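Student Project Report: Who Still Listens to Parish Radio?
November 15, 2022

So my project was on Windum, the little Catholic radio station that goes out of the old Nyitrai hall, and I had way more fun with it than I expected! I wanted to find out who tunes in, and whether the live rosary and the call-in show reach the same people.

I handed out a one-page survey after Mass at 2 parishes and got 74 back. I also sat in on the call-in show – they let me wear the headphones – and went through the November program logs (418 entries, all typed into a spreadsheet by me, my poor wrists).

The rosary crowd mostly listens in the kitchen. The call-in people are nearly all in their cars, and only nine of them had ever heard the rosary on air. I figured the overlap would be huge. My charts are in the appendix, and the one on age groups still needs a better key.
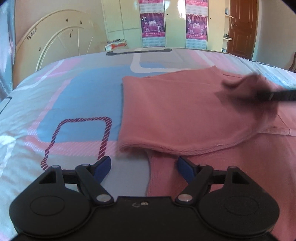

Would a later rosary bring in the drivers? Probably a few of them, going by the survey, but most wrote that they want talk on the way home and save their praying for the house.

Next term I'd like to ask the school families too.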